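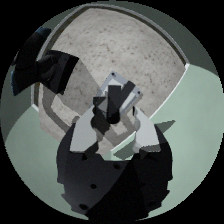 # Hendricks Young Readers' Review Collection

Version 3, released in April. Maintained by Dineo Shabalala and Fatima Adams for the Hendricks library network.

## Contents

The collection holds 1,677 short reviews of children's books, written by pupils in the middle primary years. Picture books, early chapter books and graphic novels are included. Textbooks and colouring books are excluded.

Each record contains:

- `review_id`
- `book_title` and `book_author`
- `format` (picture, chapter or graphic)
- `review_text`, to a maximum of 3,000 characters
- `branch` (Tistis, Skustositz or Clastance)

## Collection and editing

Reviews were submitted on paper or by online form at the three branches. Handwritten reviews were typed by branch staff. Spelling was left as the pupil wrote it, except in book titles and author names, which follow the library catalogue. Pupils' names and schools were removed before release.

A set of 600 reviews was read a second time to check the `format` label. Disagreements were settled by the Clastance branch.

## Known limits

Favourable reviews greatly outnumber unfavourable ones. Graphic novels in long series appear more often than single titles. Reviews from Skustositz are shorter, as its paper form had less room for writing.

## Use

The collection may be used for teaching and non-commercial research. Users must not attempt to identify any reviewer. Requests to withdraw a review should quote the `review_id` and be sent to the Tistis branch.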